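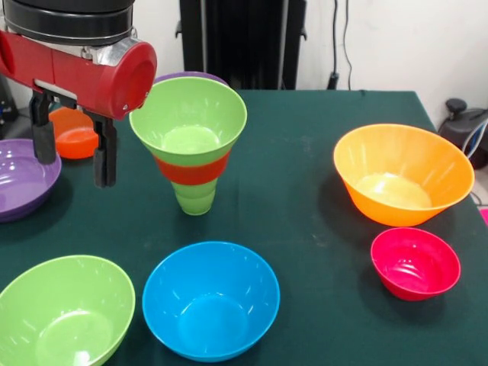 Gristton High School Robotics Club
Mid-Year Progress Report to the Jerkard Fund
Project: Bowl stacking with a tabletop arm
Reporting period: September through January

Summary

The grant pays for a student project in which the club teaches a tabletop robot arm to pick up plastic bowls and cups and nest them by size. Work started in September. At midyear the arm can complete a short stack without help on most attempts, and the students have a working set of recorded demonstrations. Two parts of the plan are behind schedule. Spending is slightly under budget.

Participation

The club has 18 members this year. They work in three crews: one for the arm and gripper, one for recording and one for software. Crews rotate every six weeks so that each student spends time on all three. The club meets after school on Thursday, with the lab open at lunch for crews that want more time on the arm.

Four of the members had no programming experience when they joined. They began with the recording crew, learning to guide the arm through a pick and place by hand controller, and have since moved on to writing short scripts that sort and label the recordings.

Work completed

The table and arm are set up and have stayed in one position since October. We covered the tabletop with dark green cloth after early trials on the bare surface, where bowls slid when a finger touched the rim. The cloth picks up lint and scuffs, and we plan to replace it once before the end of the year.

The bowls are a mixed set in bright colors and several sizes. Students chose them because the color differences make it easy to check by eye whether the software has picked the right one. A full trial begins with the bowls spread out and ends with one nested stack. Students also record trials that start from a partly built stack, since the arm needs practice adding to something that is already there.

Our goal for the year was 200 recorded demonstrations per student crew per month. The recording crew met this in November and December and missed it in October, when the controller was out for repair. Total demonstrations recorded to date: 2,053. The software crew reviews each one and throws out any where the operator dropped a bowl or bumped the stack.

The students named their scheduling program Rota. It decides which starting layout comes next, so that no layout gets recorded far more often than the others. It was written entirely by club members and has needed only small fixes.

Results so far

With two bowls, the arm finishes the task most of the time. With three it is less reliable, and the usual failure is the last placement, where the gripper lets go too early and the bowl comes to rest tilted on the rim below. Deep bowls are easier for the arm than shallow ones. With a shallow bowl, the fingers have to come down close to the cloth, and students have set a height limit to keep the gripper from pressing into the table.

Small bowls that sit behind larger ones are still a problem. The software crew is testing a second viewing angle for this.

Problems and delays

Two items are late. The first is the student-written safety guide, which was due in December. A draft exists and covers startup and the emergency stop, but the section on working near the arm is unfinished. The second is the visit to the middle school. It was moved to spring because the arm cannot travel until we have a proper case for it.

One gripper finger pad wore through in November. We replaced both pads and now keep spares in the lab.

Budget

Spending to date is $2,226. This covers the gripper parts, the controller repair, bowls, cloth and a share of the entry fee for the Lozano Student Robotics Meet. The travel case has not been ordered yet. We are not requesting any change to the grant amount.

Plan for the rest of the year

The club will finish the safety guide in February and order the travel case the same month. The recording crew will concentrate on three-bowl stacks and on layouts with small bowls in back. The software crew will retrain on the larger set before spring break – the students want a fixed version to practice with ahead of the Lozano meet. A final report, with results by stack size, will follow at the end of the school year.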